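**Tusico wooden lacing board, flat pattern, pale finish**
Reviewed 14 Nov 2022

Supplied by Kershaw, the educational wholesaler, at the ordinary trade price. One set was bought for the toy library at Plelladcombe and used over several weeks before these notes were written. It is listed for ages three and up. The box also suggests it for older people recovering hand movement, and part of this review deals with that use.

**What is in the box**

The set consists of a long flat board with holes, a lace with a needle at one end and a bead at the other, and a folded card of patterns. There is no bag or tin. The cardboard box is thin and the tuck flap tore in the second week. Anyone lending the set out should put it in a drawstring bag from the start.

**The board**

The board is pale wood with a wavy edge all the way down. The curves are useful as well as decorative: a thumb settles into the dips, and the board is easier to hold with one hand than a plain rectangle of the same size. The faces were smooth on delivery. The edges of the holes were less consistent. Most had been cleaned up properly, but a few on the back had a slight burr which caught the lace. A twist of fine sandpaper through each hole cured this in a few minutes. At this price the job should have been done at the factory.

The holes run in two rows. They are a generous fit for the needle, which passes through without needing to be lined up exactly. That makes the first attempts quicker for a small child and reduces the usual complaint with cheaper boards, where the needle jams halfway and has to be pulled out backwards.

The finish is not named on the box. It did not mark when wiped with a damp cloth. I would not soak it.

**The needle**

The needle is a short wooden stick with a rounded tip. It is blunt enough to be given to a three-year-old without worry and slim enough to be held in a proper pinch between thumb and fingers. Plastic needles on rival sets tend to be fatter and encourage a fist grip. For anyone buying the toy to practise finger control, this is the strongest point in its favour.

The weak point is the join between needle and lace. It held throughout, but the lace frays slightly where it leaves the wood, and I expect that to be the first thing to fail. A spot of glue would probably delay it.

**The lace and bead**

The lace is thin white string with a soft feel. It is 175 cm long by my tape. This is enough to weave the full board in the simple over-and-under pattern with some left over, and not quite enough for the crossed pattern printed on the back of the card. The card gives no warning of this. White was a poor choice of colour. It shows up badly against pale wood, especially under overhead lighting, and it was grey by the end of the first fortnight. A dark red or blue lace would be easier to see and would hide dirt.

A round wooden bead acts as the stopper. It is too large to pull through the holes and did not work loose. It also gives a clear starting point: bead at the bottom, needle up through the first hole. Children who had not used a lacing toy before understood this after one demonstration.

**In use**

The board can be laid flat or held up at an angle. Flat on a table is the slower method, because the needle has to be pushed down, found underneath and brought back up. Holding the lower end in one hand and lacing with the other works better, with the board tipped so that both faces can be reached.
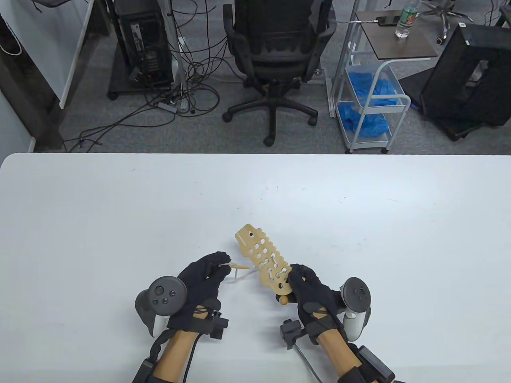
Tension is the other matter. If the string is pulled tight after every hole, the board stays tidy and the pattern is easy to follow. If it is left slack, loops form on the back and the next pass of the needle is likely to go through one of them. Unpicking is simple enough, but younger children will want help with it. I would suggest tightening after every second hole.

For adult hand exercise the set is usable, with limits. The holes are easy, the needle is light, and the task can be stopped at any stage without losing progress. Someone with fairly good grip will find it too simple after a few sessions. The Grornstead board, which has smaller holes and three laces, is a better purchase for that purpose, though it costs a good deal more.

**Wear**

The toy library log shows more than 60 complete lacings so far. The board is unmarked apart from one small dent at a corner. The needle tip has darkened from handling. The lace is grey and slightly furry along its middle section but still sound. Kershaw lists a replacement lace and needle as part no. 552, out of stock until December.

**Verdict**

A plain, well-shaped board with a good needle, let down by a pale lace, some rough holes and poor packaging. Recommended for ages three to five, and for light hand exercise at the easy end. Buy the spare lace at the same time if it is available.

Score: 7 out of 10. A dark lace would bring it to 8.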